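Back from the Saturday run, legs like wet bread. 167 steps up the back side of Pledden hill and I walked most of them. Wanted to quit at the gate. Didnt.
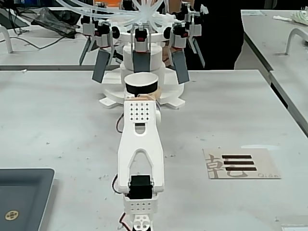
Pledden Hill Runners – Slow Group

New route for October – down past the Arriaga bakery, then the long flat bit by the river. Up to 800 feet of climbing if you take the Stakemura loop, I wont be. Shoes are done too, the left heel is gone. Looking at the Dolico ones but 200 bucks, hmm.
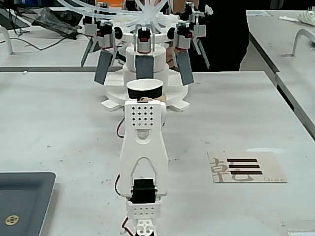

White cup, black band.

Knee ok so far. Ice tonight, then rest till teh next one.

Contact | © Slow Miles | Back to top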